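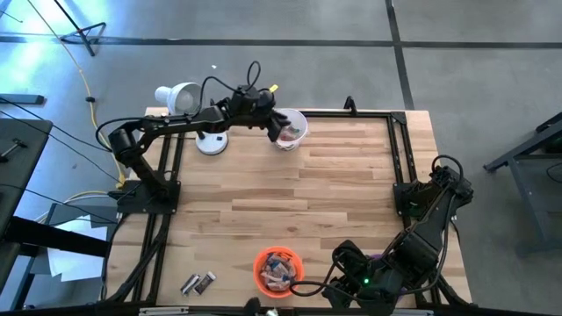 **The Lodger's Inventory** is a novel in 20 chapters by Tài Tạ, published by Rarnetti in a single volume of 416 pages. It is set in Pondby, a declining river port, and follows a rent collector who begins writing down the contents of every room he enters.

## Structure

The book is divided into 5 parts, each named after a street. The first four are told in the past tense by the collector. The last, "Premer Street", is narrated by his landlady, Mrs Bùi, and repeats several earlier episodes with altered dialogue. Two chapters consist entirely of lists.

## Reception

Early reviews were mixed, and several complained of the slow opening. The critic Wajid Farooqui defended the lists as the emotional centre of the novel, arguing that the collector can express grief only through the property of other people. Later readers have paid more attention to Mrs Bùi, whose account contradicts his on the date of the fire and the ownership of the piano.

A revised edition restored a short epilogue omitted from the first printing.

## See also

- Unreliable narrator
- Epistolary novel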